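Kelemen Records to Release Verna Iwasaki's Lost Soul Sessions

August 2021 – Kelemen Records is so very pleased to share that "Eltness," the long-shelved album by soul singer and songwriter Verna Iwasaki, will finally reach listeners in October, on vinyl and as a download.

Iwasaki wrote and sang all 18 songs, and the tapes sat in a closet at the old Grakus studio until producer Raluca Sandu asked, over a long and happy lunch, whether anyone had kept them. Sandu has mixed every song again from the original reels, with Iwasaki beside her for most of it.

"I sang along the whole way through – I still knew every word," said Iwasaki. "Raluca was kind enough not to turn me down." 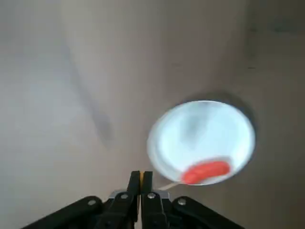 The first pressing is limited to 400 copies, each with a lyric booklet and two letters Iwasaki wrote to her band. Orders open next month through the Kelemen shop, and record stores may ask for copies now.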